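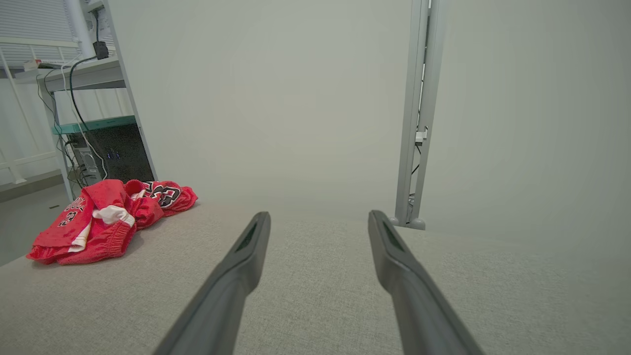
Vestness youth basketball is collecting outgrown uniforms again, and the first of them are being sorted and folded this week. The club took in 124 sets last September and gave out nearly all of them before the season began.

Hajnalka Barta, who runs the exchange, asks families to wash jerseys and shorts before bringing them in and to keep each set together. Small tears are fine. "We can fix a hem," she said. "A jersey with no shorts is harder to place."

Youth sizes are needed most — especially for players aged seven to 10. Adult sizes will be passed on to the club in Garnach.

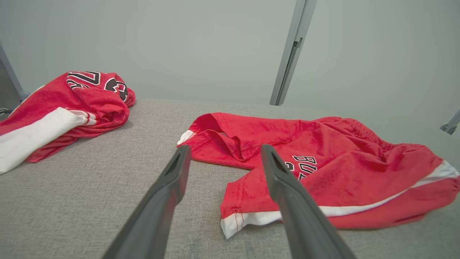 Red basketball shorts and a jersey on a gray work surface.

Uniforms can be left at the Cileck gym until the end of the month. Families who need a set can ask Attila Borbély at the front desk.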